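**Shared laundry in a 17-unit building: flat fee or pay per load?**

**fulop_k** wrote:

We're renovating the basement at our place on Sárközi and the laundry is going back in. Until now it was coin operated, three dollars a load, and the coin box jammed all the time. The owners want to drop coins completely and put a flat monthly charge on every unit. I live alone and wash once a week, so I'm not thrilled. Upstairs from me is a family of five.

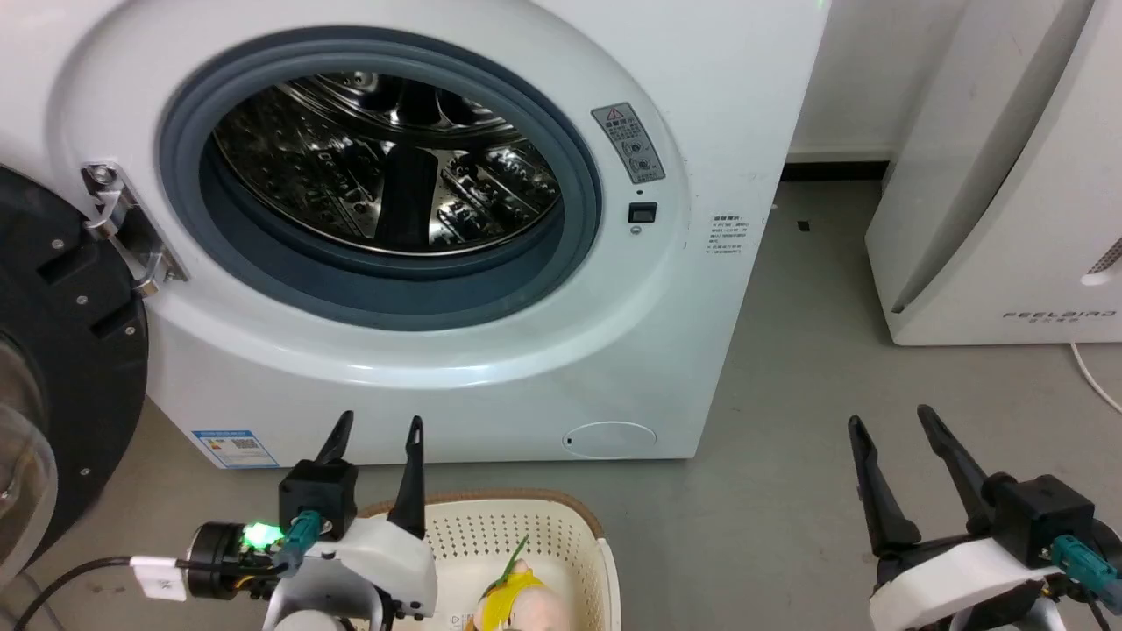

What I'd like to know is how other buildings split it. Is a flat charge normal? Does anybody use cards or an app, and who pays when the app company goes under? We got one quote from Flodum for a card reader and it came to 4000 installed, before any monthly service.

Kálmán

---

**ilona.orban** wrote:

Flat charge here since before I moved in. It's in the rent and people stopped thinking about it years ago. Some use it more, some less. Same with the elevator, and I'm on the first floor.

---

**SaidAB** wrote:

> Same with the elevator

I don't agree with that. An elevator costs nearly the same to keep up whether I ride it or not. Laundry is water, heat and wear, and all of those go up with every load. We had a flat charge at Plirkbridge and two households were taking in washing for relatives. The water bill went up and everyone paid for it. We switched to cards in September and the complaints stopped.

---

**ilona.orban** wrote:

Then you had a problem with two households. You could have talked to them before buying a card system.

---

**SaidAB** wrote:

We did talk to them. Twice, plus a letter.

---

**fulop_k** wrote:

Said, what do you pay per load now, and does the card cover drying too?

Also, one thing I left out. The owners say a flat charge means they can skip the reader and spend the money on a better drain and a floor that slopes the right way. The old floor held water in the corner by the stairs, so I can see the point of that.

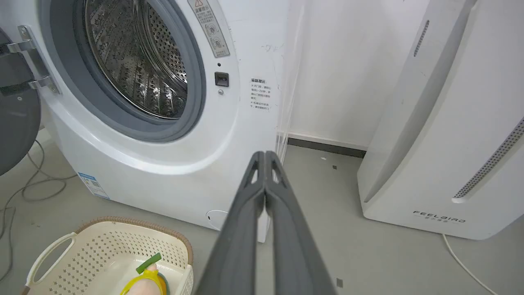 **ghazal_n** wrote:

Fix the floor first. Our building did the payment system and left the floor for later, and later never came. On the money question, we have a middle way: each unit gets a set number of loads a month in the rent and pays for anything over that. It's a sign-up sheet on a clipboard. People cheat a little but not enough to fight over.

---

**SaidAB** wrote:

Kálmán, it's 3 for a wash and drying is separate. You load 100 on the card at a time if you want the discount. I don't bother with the discount.

The clipboard would not have worked in my building.

---

**bela_cs** wrote:

Check your lease before any of this. If it says coin laundry is provided, they may need your signature to change it to a monthly charge. Mine did. Also ask Binis for a second quote on the reader, since Flodum was the highest of the ones we got.

---

**fulop_k** wrote:

Lease only says "access to laundry facilities." I'll ask Binis for a price and bring up Ghazal's version with the owners. Will post what they say.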